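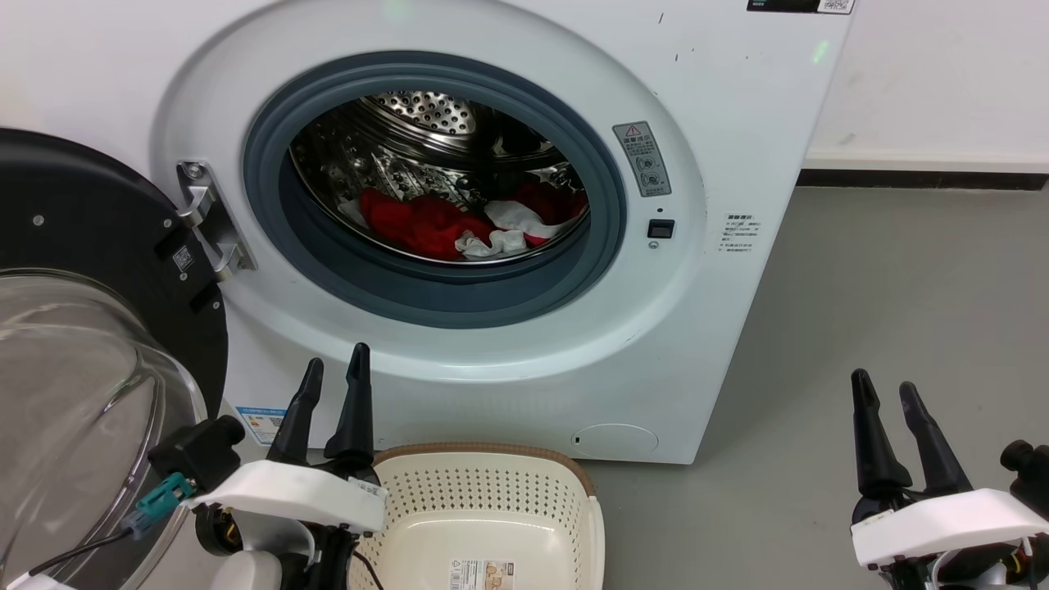
How to Work on Your Cut Inside as a Winger

By Karlijn Koster

This drill set is for wide players who can already dribble at a jog with either foot. It uses one ball, a few cones and a wall or a goal. I used it with the under-15s at Zemholm and still use it with adults who come back to the game after a break.

The move itself is simple. You take the ball down the outside, the fullback drops to protect the line, and you bring it across your body onto the other foot to shoot or pass. Most players have the touch for it. They get the timing and the first step wrong.

Setting up

Put one cone near the sideline, level with the edge of the penalty area. That is your start. Put a second cone eight steps ahead of it. This is the defender. If you have a mannequin, use that, because you can't look over it as easily. I have the tall Wiltik cones, but a corner flag or a backpack will do.

Keep two spare balls by the start cone if you have them. Chasing one ball around a park takes up most of the session.

Step 1: The approach

Dribble toward the defender with your outside foot, small touches, head up between them. Don't sprint. You want to arrive at a pace you can change. Many players go in flat out, and then the cut turns into a wide loop that any fullback can catch up with.

Walk it first, then jog it. Do both until the last touch before the cone lands in the same spot each time, a good stride away from it.

Step 2: The cut

Plant your standing foot beside the ball and bend that knee. Use the inside of your outside foot to push the ball across, level or slightly forward. If it comes back toward your own goal you have given the defender time to turn.

Drop your outside shoulder just before the touch. It only needs to be small -- a big fake takes you off balance.

Step 3: The first step out

This is the part to spend time on. As soon as the ball leaves your foot, push off hard and get your body between the ball and the cone. The next touch should be longer than the ones before it, and it should be with the foot you plan to finish with.

Lenuța Văduva, who coached me at Cozma, had us do this step without a ball for ten minutes at the start of training. We complained about it. I now make my own players do it.

Step 4: The finish

Pick a target before you start the run. Low across the goal toward the far post is the one to learn first. Once you hit that often enough, add a pass to the near post and a slipped ball down the line for an overlapping teammate.

How much to do

Sets of eight, with a minute of rest between them. Four sets on your stronger side, then four on the other. Stop when the touches get sloppy.

Common problems

The ball gets stuck under your feet: your approach touches are too short at the end. Leave a bigger gap.

You shoot wide of the near post: your hips are still facing the sideline. Take one more touch.

The defender reads it every time: go down the outside more often. In a match I want to see the outside run at least once in the first 2 attacks, even if it only wins a throw-in.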